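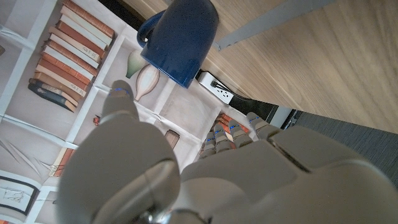
## Sunday, Flindgate bench — mug by the handle, remote

Second go at teaching the hand to take the blue mug by its handle. Milagros Agbayani on the glove, me on the keyboard and the kettle. The bookshelf mat stays down under everything, creases and all.

Plan was 30 demonstrations. We kept 16. The others went as follows:

- thumb arrived before the fingers and shoved the mug along (most of them)
- fingers arrived before the thumb, same result, other direction
- Milagros sneezed. The hand, to its credit, copied her faithfully.

The glove still reads her thumb as further in than it is. I re-zeroed it twice and it drifted back by the time we'd finished arguing over whether it had drifted. Offset written on the tape on the glove box. Please don't "tidy" the tape.

### What helped

Starting each run with the four fingers already curled and the thumb up and clear of them. Milagros had been opening her hand flat between runs, as any sane person would, and the fingers then spent the first few seconds catching up with her. With a half-closed start the approach looks much calmer on playback.

Also: slower. She thinks she's moving like treacle. On the log she is moving like someone late for a bus.

### What didn't

Ghiță's smoothing filter. Lovely curves, and the grip closes a good while after you've asked it to. Turned it off at 26 on the run counter, so anything before that needs tagging as filtered — I've done up to 13 and then lost the will.

Wrist view is mostly hand once the fingers come over, so she was steering the last bit by the handle loop and not much else. Worth trying the mug turned so the loop sits further from the thumb. I'd rather not move the wrist camera again, having only just forgiven it for last time.

### Next

1. Finish tagging the filtered runs (me, sulking).
2. Same task guided by hand on Gato, motors slack, to compare with the remote set.
3. Ask Sonach if the replacement glove sensor has been posted or merely discussed.
4. Try another mug. The policy may by now believe that all mugs are blue.

Data's on the shared drive under April, in the folder called mug_final_2. There is no mug_final_1.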